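Karkitz returns floor, Fasville
Minutes of the staff meeting, Thursday, 2:00 p.m., break room

I took the notes again, so if I've mangled something you said, come find me before the next one and I'll fix it. Both shifts were there, plus the supervisor, our steward, the woman from the training office and two people from Qaisi on the speakerphone (which cut out once, during parking).

1. Last meeting's minutes
Approved, with one correction. I wrote that the night crew "agreed" to the new break times. They say they were told about the new break times. Changed!

2. Parking
Still bad. The back row stays closed through February. Moving on.

3. The sorting tables
This took most of the meeting, so bear with me. Management wants a two-armed robot at one of our sorting tables, picking up the mixed household stuff that comes back to us and setting it down where it belongs. Qaisi is doing the software. All the work so far is in simulation, in a made-up furnished room they call Trurkik, and there's no machine on our floor yet. A couple of people thought one was already sitting in a crate by the dock. It's not, I asked.

The Qaisi folks have done 633 simulated runs. The supervisor wanted to know how many went right, and they said they'd rather send that in writing, broken down by type of item, than throw out one number over the phone. I'm putting that down as a promise. We also asked what happens with odd shapes, since nobody on this floor spends their day on neat square boxes. They said tall, slim things get their own set of runs.

Simulated work in Trurkik:

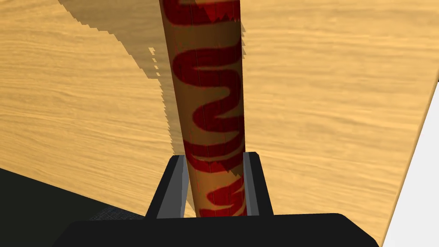
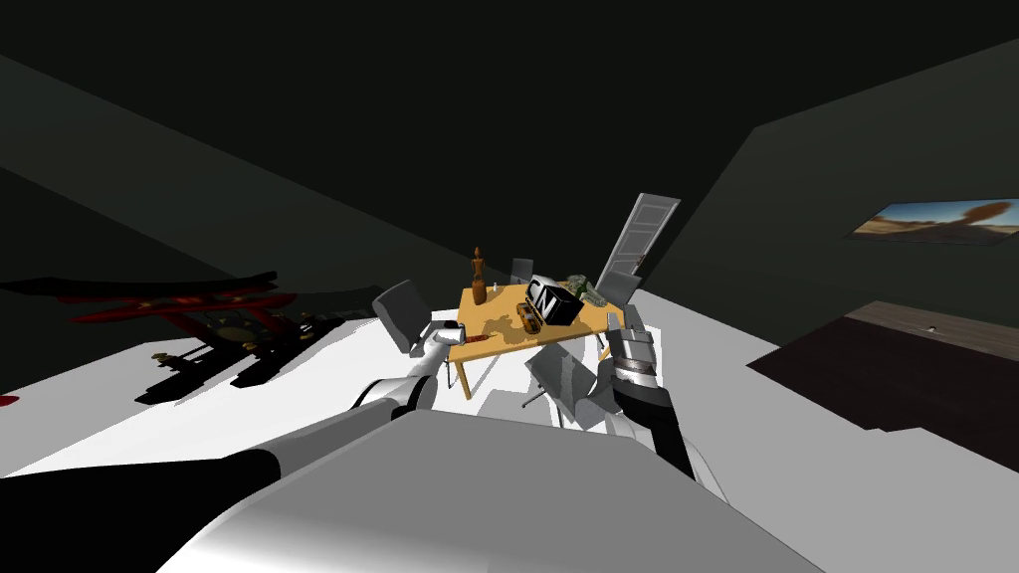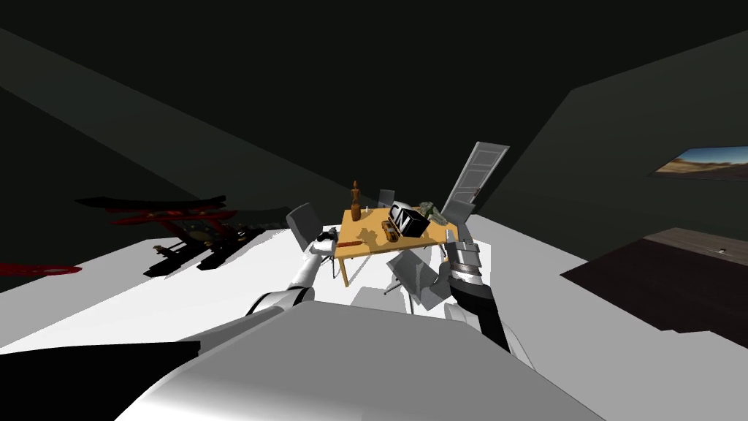
We went back and forth a long time on what the person at that table does once there's a robot at it. The plan on paper says "one attendant per unit," and I'll admit the word attendant went over like a lead balloon. Several of us have been sorting here for years, and we know by feel when a vase has a hairline crack or a toy has something rattling in it that shouldn't. The supervisor said that's exactly the part they want to keep with people: checking, grading, deciding what goes to repair. Okay, but then call it that. She agreed to take "grader" back upstairs as the job title, and the steward wants the pay band written next to it before anybody signs up.

Other things that came up, in no real order:

The night crew asked if they'd be alone with it. Answer: no, two people on the floor at all times, same as now, and anyone can hit the stop button without having to explain themselves afterward. (I asked for that last bit to be read back so I'd have it right.)

Speed. The current target is 100 items per hour per table. The steward asked whether the people at the ordinary tables will be measured against the robot table. The supervisor said no. The steward asked for that in writing too. She said yes, after a bit of a pause.

Someone who has had shoulder trouble since the fall said she'd be glad to have something else do the lifting, and a few others nodded. I want that in here because I think the notes from last time made us sound like we were all dead set against it, and we aren't. I'm still on the fence myself!

Training. There are 56 of us across both shifts, and the training office has budget for everyone to do the basic session, on paid time. The longer course is only for whoever ends up at that table. People asked how they'll be picked, and the answer was "by interest first, then seniority." The day crew would like it to be seniority first. Left open.

4. To do
Qaisi: send the run results by item type.
Supervisor: job title, pay band and the note about targets, all in writing.
Training office: put up a sign-up sheet for the basic session, with night times on it as well.
Steward: collect questions from anyone who couldn't make it.
Me: type this up, and post it by the time clock.

5. Anything else
The microwave on the left is fixed. The one on the right is now making the noise.

We finished at 3:40 p.m. Next meeting is same room, same time, once the Qaisi results are in.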